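Project Plirell: collecting demonstrations for a PC disassembly task
Interim report, Barrett Doucet

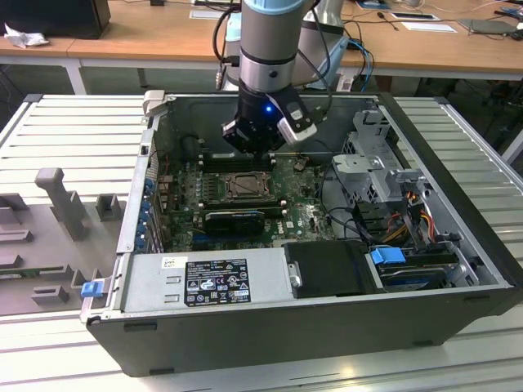
Figure 1. The gripper over the open tower, pointing down at the motherboard.

3.2 Gathering the examples

The plan in November was to record 400 demonstrations of memory modules being taken out of a desktop computer. We have 200 we would show to anyone. My supervisor at Farnden calls this a healthy margin of realism.

Each demonstration is one person driving the arm by hand controller, from a raised start position to the module resting in the grey tray. Joint angles, gripper width and video are saved together. A run that takes over 2 minutes is thrown away, which in the first week meant most of mine.

The tower lies on its side with the panel off. We shift it slightly between runs so that the model can't simply learn one set of coordinates, though early versions did their best. Loose cables are the main nuisance – they never settle the same way twice, and the policy treats each new arrangement as a personal insult.

We kept 11 failed grasps, labelled as such, after reading the Prorkow notes on recovery behaviour. I had plenty more to offer.

3.3 Still to do

Re-label the Aerts batch, where two operators used different words for "released". Record the remaining runs with a second case.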